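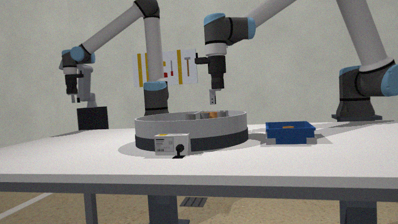

Two arms, one long white table.

I started using a sunscreen stick in August and have now gone through two of them, so I can finally say something useful about how long they last. The first was from Kultasel, the second from Ratus. Both were the 22 gram size.

I put sunscreen on my face, ears and neck every morning and again after lunch if I'm going out. Used that way, the Kultasel stick lasted me a little over a month. The Ratus one went faster. It's softer, and it picks up lint if you leave the cap off in a bag, which I did more than once.

Texture first. Kultasel drags a bit when it's cool in the house. I hold it against my wrist for a few seconds and then it goes on fine. It dries down with no shine and sits well under makeup. Ratus goes on like balm and stays shiny until noon. My skin is dry, so I don't mind that in winter, but in summer I'd skip it.

Neither one left a white cast on me. Neither stung my eyes, and that was the reason I gave up on lotion in the first place.

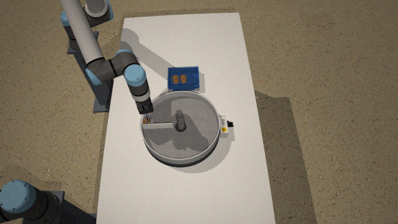 The table from higher up, on sandy ground.

Escobedo, the small shop I order from, has a points program. I'm at 1,075 points and you need 2,000 for a free full-size item, so I won't be seeing that soon. They do put samples in the box. Last time I got 4 packets of a Tillero cleansing gel. It took the stick off in one wash, where my usual cleanser needs two. It smells strongly of cucumber.

I've reordered the Kultasel. The Tillero gel is in the cart too, but I want to finish the cleanser I have before I pay for it.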